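**Skudell trainee offer – take it or wait for Shakya?**
Board: Oil, Gas & Energy Careers

### thea_ayaaba

Hi all, longtime lurker, first real post. I finished my mechanical engineering degree in the spring and I've got an offer from Skudell for their field trainee program, starting in August out of the Rusthorpe base. It's well servicing, mostly wireline, some offshore and some land jobs. The problem is I'm also through the second interview with Shakya, and they won't tell me anything until after Skudell's deadline.

Skudell's base pay is lower than I hoped, but you get a day bonus whenever you're out on a job. There's also a training bond, and if I leave in the first 13 months I pay back part of the course costs. My uncle Theophilus (retired, thirty-odd years on rigs) says never sign a bond. My mother says sign anything that comes with health insurance.

Has anyone here come through that program? What's the schedule really like? And what did you pack for your first trip? They sent me a list of safety gear and that's it, nothing about normal clothes.

### zurnadance

I did the Skudell program! Different base, but I spent six weeks at Rusthorpe covering for somebody. Take it. I was so green I didn't know which end of a wrench was mine, and they were patient with me (mostly). The classroom part is dull, the shop part is great, and then one morning at 4 a.m. your phone goes and you're on a truck.

The schedule on paper is two weeks on, one week off. The schedule in real life is whatever the customer wants. I missed my cousin's wedding and got a very nice steak dinner on a platform that same night, so make of that what you will.

For clothes, soft stuff you can sleep in and don't mind losing. The camp laundry eats things. Nothing white, nothing wool, and pick a color you can spot in a pile that's otherwise all navy.

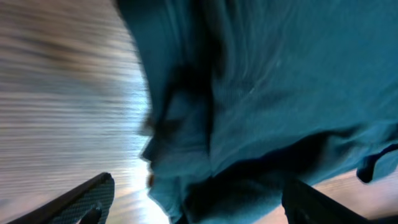
*teal fabric, up close*

Oh, and more socks than you think. Double whatever number is in your head right now.

### MingteL

I'm going to disagree with Zurna on the first part. I was with a Skudell competitor for four years and I've hired people out of that program. The training is fine. The bond is the thing to look at, and I wouldn't wave it off.

Ask for the exact wording on what happens if THEY let you go. When work dried up a few years back, I knew trainees at more than one company who got laid off and then got a letter about repayment. Most of them got it dropped, but it took months and a lot of phone calls. If the paper says "leaves the company for any reason," get that changed to "resigns" before you sign. It's one word and HR has seen the request before.

Also ask if the amount goes down month by month or stays flat until the end. Flat is a bad deal.

### zurnadance

OK, fair, mine went down every month so I never thought about it much. I was also 23 and would have signed a napkin.

### kusum_k

Shakya person here, or I was until last year (Kusum Kushwaha, some of you know me from the old drilling fluids board, hi!). They're slow with everyone. I waited ten weeks between my second interview and the offer, and in the middle of it they lost my transcript.

What I would do is call the recruiter and say you have a written offer with a deadline. Don't email, call. It won't always speed them up, but they'll usually tell you if you're still in it. When I did the campus visits we had more than 200 applications for 10 spots, so being past the second interview does mean something.

It's a very different job though. Shakya puts trainees in the office for the first year, reading logs and building spreadsheets. I loved it because I had a kid in preschool and I was home for dinner. At my desk by 8, gone by 5, same chair every day.

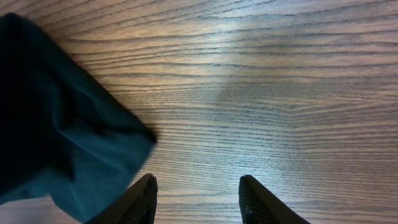 ### kiran_and_rekha

Two people sharing one account, sorry, it's Kiran typing. Rekha is the one who works in the field and I'm the one who stays home, so this is the view from the kitchen.

If you've got a partner or a family, talk about the phone thing before you start. The being away wasn't so bad for us. What got to us was the not knowing *when* – she'd be on call for five days and we couldn't even go see a movie in case it rang. We ended up with a rule that the first evening back is for sleeping and no one asks about bills.

Rekha says to add that the day bonus is real money but don't rent an apartment based on it. Her second winter she got almost no jobs for two months and we were living on base pay and rice. Work out your rent on base only, and put the bonus somewhere you can't see it.

On packing, she keeps everything in one soft bag because hard suitcases get turned away at the heliport, or they did at ours. Everything gets folded into flat rectangles, heavy stuff at the bottom, and I've been told I do it wrong.

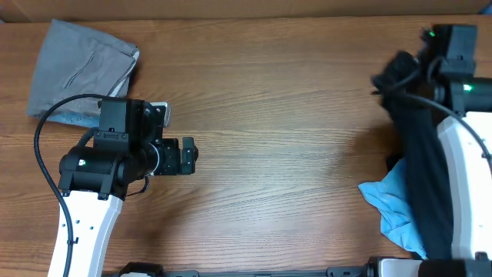 She also keeps a second set of everything at the base in a locker, so if a job comes up while she's in town she doesn't have to drive home first. Ask at Rusthorpe if trainees get a locker. At some bases you have to wait for one.

### MingteL

Seconding the rent advice. I watched a guy buy a truck with a 700 dollar monthly payment after one good quarter. He sold it at a loss by spring.

### zurnadance

Was it red? I think I know that guy.

### MingteL

It was red.

### thea_ayaaba

You're all wonderful, thank you! I called Shakya this morning like Kusum said. The recruiter was nice and said I'm "still under consideration," and she couldn't give me a date. So that's a maybe.

I read the bond again and it does say "for any reason," so I've written to Skudell asking for "resigns" and for the amount to come down each month. My uncle is now telling everyone it was his idea. If they say yes to both I think I'm going to sign. I'd like to be outside for a few years while my knees are good.

One more for Rekha if she's around: is it worth buying my own boots, or do I wear the ones they issue?

### kiran_and_rekha

Rekha here. Wear the issued ones for the first month, then buy your own and keep the receipt, a lot of places will pay back part of it. Check the safety rating with your supervisor before you spend anything. And break them in at home!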